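The Blue Lines

When my uncle died, he left me the table and the work that was on the table. The family took the good things before I could come from Flavolberg. My cousins took the clock and the sewing machine, and my aunt took the bed. The table stayed in the back room of the shop in Rondonuwu Street, and on it there was the blue tape.

My uncle repaired small things for people. He had a rule, which he repeated to me when I was a boy: every object has its house. He put tape on the surface in straight lines, and he made houses for the objects. A screwdriver slept in one house, the glue slept in another. If I moved the glue into the house of the screwdriver, he did not shout. He only looked at me for a long time and moved it back.

I did not want to repair things. I was writing letters for a company called Trarnetti, letters to people who had not paid for their furniture. It is a sad kind of work, but it can be done in any room where there is a table. So in June I moved into the back room, for two weeks as I believed, until the shop could be sold.

The first evening I tried to remove the tape. I put my nail under one corner and pulled, and a small piece came off with a dry sound. Then I stopped. It was late, and I had 28 letters to finish before the morning. I pressed the corner down again with my thumb and put my computer where there was space.

After some days I noticed that I was obeying. I never decided it. The computer had its house on the left side, and the mouse had its house on the right side, with the black pad under it. When I finished my work I closed the lid and looked at the lines. If the pad was lying across the tape, I could not go to bed. Once I got up in the night, without my shoes, to push it back by the width of one finger.

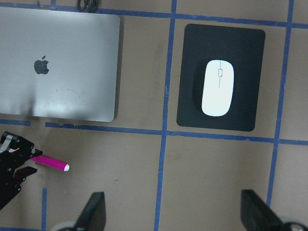
Ridwan Tuhumury thought it was a bad way to live. A man should put his things where his hand falls, he told me, and if the hand falls in a different place tomorrow, then this is called being alive. He had come to see the shop because he wanted to buy it. He walked from one wall to the other and measured with his steps, and he asked if the table was included in the price.

"The table is mine," I said.

"But you will take the tape off."

I said that I would think about it. He laughed, but in a kind way, and sat down on my uncle's chair. Then he put his cup of coffee on the table. He put it exactly on a line, half in one house and half in the other.

I tried to listen to him. He was speaking about the roof, and about his plan to sell Judance lamps in the front room, and about how the street would be different in five years. I answered yes, and yes, and maybe. All this time I was watching the cup. My uncle must have watched my hands like this when I was nine years old and held the glue.

Finally I reached over and moved the cup. I did not shout. I gave it a house at the far end, where nothing else was living.

Ridwan stopped talking about the roof. He looked at the cup, and then he looked at me for so long that I felt my face become warm.

"He did this to me also," he said. "I brought him a radio to repair. I put it down wrong."

"Did he repair it?"

"No. It was too old. But he kept it for a whole winter in its place, and every time I came he showed me that it was still there."

We drank the rest of the coffee. He offered a little less than I had hoped for the shop, and I accepted. We agreed that I could use the back room until the end of the summer, and after this he would help me to carry the table down the street to my new apartment. It would not go through the door with the legs on, he said. We would have to turn it on its side.

"Then I will take everything off first," I said.

"Everything," said Ridwan. "But leave the tape."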